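Sorting Small Items at a Shared Desk
Jesholm Resident Services – Household Guidance

A desk used for paperwork, charging and general sorting collects small things quickly. Receipts, folded notes, spare cards, adapters and short cables are set down for a moment and remain there for weeks.

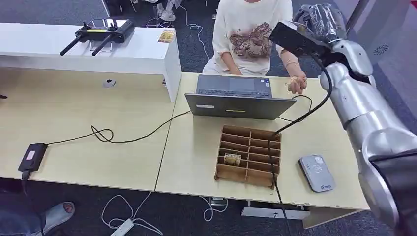 The guidance that follows applies to desks in the home, in the study rooms at Gallardo and in any other place where one surface serves several purposes.

Choosing an organizer

An open-topped wooden organizer with a grid of small cells suits folded paper, cards and other light items. Contents should stand upright so that the top edge of each item can be seen and picked up with two fingers. If an item must be pushed down to fit, it belongs in a larger cell or in a drawer.

Before buying, measure the largest item you intend to keep in it. Cells that are too deep hide their contents; cells that are too shallow allow cards to lean and slide out when the organizer is moved. Thin slats leave more usable space than thick ones but should be checked now and then for splinters and loose joints.

Place the organizer near the front of the desk, where it can be reached without leaning over a laptop.

Assigning the cells

Give each cell one purpose and keep to it. Residents who share a desk should agree on the arrangement before anything is put away. The following order has worked well in the Lurnutora building:

Front cells: items needed today, such as notes and tickets
Middle cells: receipts waiting to be entered or filed
Back cells: spare cards, stamps and labels

Leave at least one cell empty for items that have not yet been sorted. Empty it every Monday.

Crumpled paper should be flattened before it is stored. Lay the sheet on the desk, smooth it from the center outward with the side of the hand, and fold it once along a clean line. Receipts printed on thermal paper fade when exposed to heat and should not be kept beside a charger. Copy or scan any that may be needed for a warranty claim.

Cash should not be left in an open organizer overnight. Small sums may be sorted there during the day and then moved to a closed box.

Cables and power banks

Long cables cause more disorder on a desk than any other item. Where a cable must cross from one desk to another, run it along the back and fasten it with a reusable tie. Open out any loops before plugging the cable in. A cable left in a knot will bend sharply at the same point each time it is pulled, and the outer covering will wear there first.

Short cords should be placed fully on the desk. A cord that hangs over the front edge can be caught by a sleeve or a chair arm – and the device at the other end usually follows it to the floor.

Power banks and similar devices should lie flat, with space on all sides, and should not be covered by paper while charging. A device that has swollen, cracked or become unusually hot must be taken out of use and brought to a battery collection point.

Labels

A short strip of colored tape is sufficient to tell one charger or laptop from another. Choose one color for each member of the household and use it throughout. Labels should be kept clear of vents, ports and serial numbers. Old adhesive can be removed with a soft cloth and a little rubbing alcohol, applied to the cloth and never directly to the device.

Weekly care

Set aside 10 minutes at the end of the week. Lift the organizer, wipe the desk beneath it with a slightly damp cloth and dry the surface before putting anything back. Dust the cells with a small dry paintbrush. Two desks that have been pushed together should be separated once a month, in order to clear the crumbs and paper clips that gather in the joint.

Spare cable ties are available at the Skerance front desk during opening hours.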